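Fruit for an outdoor party, how early can I cut it?

Posted by Unditz in Food and Entertaining

Hi everyone! My mother turns 80 in July and I've offered (foolishly, maybe) to do all the fruit for her lunch. We're expecting 40 people at the picnic shelter in Pamstead, which has shade but no fridge. Lunch is at one on Friday and I work until late the night before. Can I cut everything ahead, or will it be a soggy mess by the time people eat? 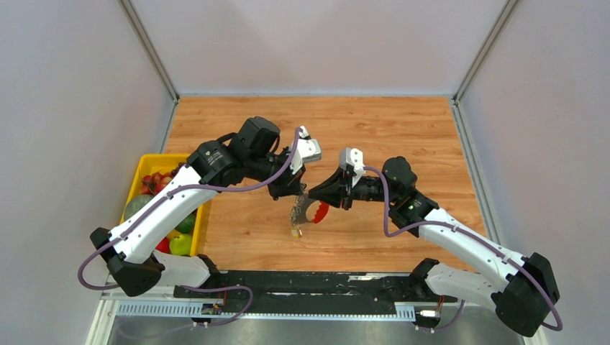 I have two big coolers and can borrow a third if it's worth the trouble. My sister says to buy the ready-cut trays, but they cost so much and Mom always notices.

Vasylenko

What a nice thing to do for her! Melon is fine cut the night before if you keep it in a lidded tub with a paper towel at the bottom. Pineapple too. Leave apples and bananas until the last minute, and don't wash berries until that morning. Keep the coolers shut and bring the fruit out in small batches, and don't let cut fruit sit out for hours in July heat.
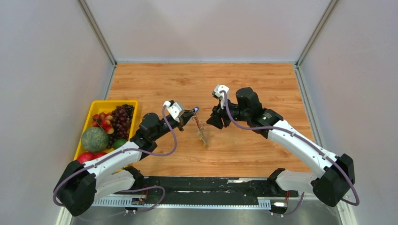
With a crowd that size I'd lean on fruit that needs no knife at all. I did this for my own aunt's party and was so glad of it, because I got to sit down and talk to people for once. Grapes and cherries with the stems left on can go straight onto a tray with raised sides, so nothing rolls off, and a whole netted melon next to them fills up the space beautifully until you're ready to cut it. Keep a lime handy as well, a squeeze of it slows down the browning on apple slices.

Skerness

Just buy the trays. Life is short. Happy birthday to your mom though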